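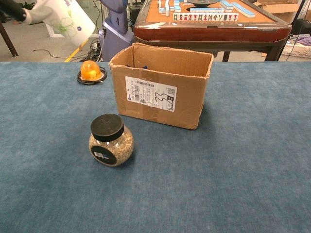
## Week 2 notes: learning pick-and-place from demonstration

(Sorrentino, filling in for Swai. Slides late, these are from the board)

Setup on the felt table: jar with black lid, open cardboard box, orange dome sitting on the coiled cable. Task = jar into box. Sounds trivial. Isn't, see below.

**Data**
- 289 demos, 17 thrown out (operator bumped the box)
- jar + box positions shuffled between demos, felt stays put
- chest-height view only for now. wrist view = next lab

**Method (plain behavior cloning)**
- input: image + joint angles. output: next chunk of 10 actions
- run part of the chunk, look again, predict again
- why chunks: one-step prediction drifts, small errors pile up, arm ends up somewhere no demo ever went. Same problem as Nyanda's driving example from October
- chunks too long -> policy is blind to changes. trade off, tune it

**What goes wrong**
1. Transparent glass. Depth is junk on the round part, the lid is fine. Kimaro baseline grabs at the lid for this reason
2. Box has no flaps and the top edge is ragged, so the "rim height" guess is off. Release higher than you think
3. Shadows. Jar and box both throw one to the right on the felt. Policy trained under one lamp learns the shadow as a cue, then move the lamp and it misses. Augment brightness AND shadow direction
4. Background clutter: mahjong table behind, tiles, cables on the floor. Crop it for the first run, then put it back adn compare

**Ablation to try** (groups of 2)
- with / without crop
- same demos, chunk length 1 vs 10
- report success *and* where it failed: reach, grasp, carry, release. A single number is no use to me

Sang has the Grino login. Ask him before, not the night of.

Reading: Rusu's handout on compounding error, section 2 only. Skip the proof.

Due: write up, one page, plots labelled plese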